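Hattar bench, notebook, Sunday, June

Came in to sort out the left hand before the week starts. The thumb had been slow to open since the last cover change and I wanted it done while the room was quiet.

Powered down at the wall, waited for the drives to drop, then took the cover off the end of the thumb. Small screws, so use the tray. One had been done up far too tight and the cover was pressing on the tendon guide. Cleaned the guide, put the cover back, screws finger tight and then a quarter turn. Please don't go past that.

Checked the cable at the left wrist as well. It needs its loop. If it is pulled flat along the hand it tugs at the connector every time the wrist rolls. No marks on the sleeve, so I left it alone.

Homed both arms. Left thumb now opens in 690 ms, same as the right. It was 461 over that before I started.

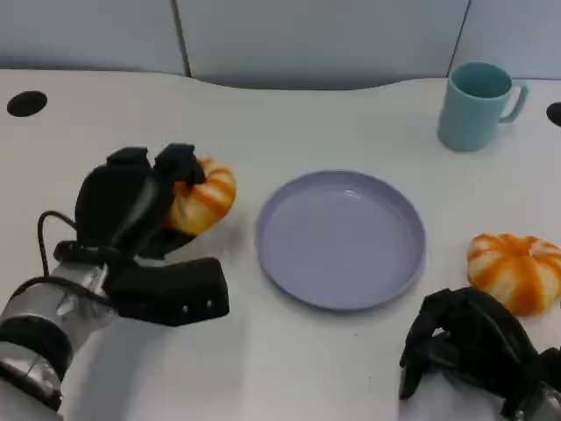 Valdir Dantas
Jurncombe workshop
4 comments | 0 shares

Table set up with the usual pieces for the grip check: two striped pumpkins, the lavender plate and the teal mug. The left hand takes its pumpkin from above, fingers over the top and thumb out low towards the plate. Keep the thumb clear of the table when you teach that pose. I had it too low on the first go and the torque limit tripped, so I raised the wrist by 4 mm and saved it as Clesisier B.

Ran 62 cycles on the left after that. Two slips, both early on, none after I wiped the finger pads. Right hand not tested to the same length, only a few approaches to its own pumpkin. They looked fine to me.

Still to do:
- full run on the right hand
- order more thumb screws from Jonex, we are down to one bag
- wipe the table top, it is getting smudged again
- copy Clesisier B to the second controller

Old pose is still there as Clesisier A. Don't delete it until the right hand has had its run. Switched off at half past four, key back in the drawer.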